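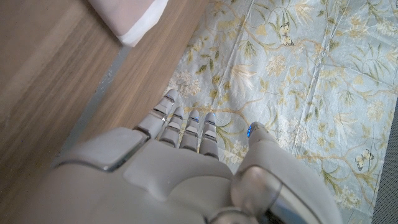 Floral cloth in pale blue, spread on a wooden floor.

Home > Fabric Care > Storage > Questions > Contact

Filed under: Household Textiles, Printed Cloth

Printed Cloth: Laying Out, Pressing and Folding — Frequently Asked Questions

The answers on this page apply to light printed cloths in cotton or a cotton blend, used as table covers, throws or dust covers. They do not apply to quilted, coated or pleated goods. Last revised February 4, 2018.

Can I fold a large cloth on the floor?

Yes. A floor is often the only flat surface in a home that takes the whole cloth at once. Sweep first, then go over the boards with a dry microfiber pad. Wipe up any wax or oil residue and let the area dry fully before the cloth goes down. Residue transfers to pale fabric and may not show until the next wash.

How do I keep the cloth square while I work?

Use the floorboards as a ruler. Set one long edge of the cloth parallel to a seam between boards and smooth outward from that edge. Do not pull from the corners. A corner pulled on the bias stretches, and the fold that follows will be off by the amount of the stretch. On tile, use a grout line. On carpet, lay a strip of masking tape and check it with a tape measure.

Should the printed side face up or down?

Face up for smoothing, face down for folding. Most prints are stronger on one side, and folding with the print inside protects it from dust and rubbing on the shelf. If both sides look the same, check the hem: the turned edge is normally on the back.

What fold do you recommend?

For a rectangular cloth, fold in half lengthwise, then in half lengthwise again. Fold the resulting strip in thirds across its width. Press out air with the flat of the hand after each step. A cloth 244 cm long ends up as a block a little over 81 cm long at this point — too long for most shelves, so fold it once more.

My folded edges never line up. What is wrong?

Usually the cloth was not cut square. Measure both diagonals. If they differ by more than 2 cm, the cloth is out of true and no folding method will fix it. Line up the hems on the side that will face out on the shelf and let the difference fall to the back.

How hot should the iron be?

Follow the care label. Where there is no label, start on low and test a hem. Iron florals on the reverse. Dense areas of ink can turn shiny under direct heat, and the shine is permanent. Do not iron on a wooden floor, even over a towel. Steam lifts many floor finishes.

Can I store the cloth rolled?

Yes, and for cloths used only once or twice a year it is the better method. Use a tube at least 5 cm across, covered with acid-free tissue. The Hendness tube is long enough for most single-width cloths. The Rellix tube is narrower and leaves a slight curl at the starting end, which relaxes after a few hours laid flat.

What about creases that are already set?

Mist the crease with plain water, wait 30 minutes, then press from the reverse. Old creases in pale cloth sometimes hold a gray or yellow line. That is soil, and heat will fix it in place. Wash before pressing.

How often should stored cloths be refolded?

Twice a year. Move each fold by a hand's width so that the same threads are not bent every time. We do ours in February, with the winter bedding.

Will sunlight fade a pale blue print?

Yes. Pale blues are among the first colors to go, and the fading is uneven where part of the cloth lies in shade. Keep cloths out of direct sun when they are laid out for more than an hour or so.

Do you hem or repair cloths?

No. We sell care and storage goods only. Orkum takes in straight hems by mail, and Chraibi handles patching and invisible mending. Contact them directly for prices and turnaround.

Is the folding chart available in print?

The chart is a single page and prints on letter-size paper. It covers square, rectangular and round cloths. Round cloths need a different sequence — quarter first, then fold the curved edge in toward the point.

Comments (3)

ledgerstone: The floorboard tip works, but my boards are beveled and the cloth dips into the grooves. Is a sheet underneath enough?

Reply from site: Yes, a flat sheet pulled tight is enough. Keep one board seam uncovered for reference.

quiet_hem: Measured the diagonals on a cloth I have been fighting with for years. Off by almost 4 cm. At least now I can stop refolding it.

patchpocket44: Could you add something on fitted covers? The elastic corners are the part I can't do.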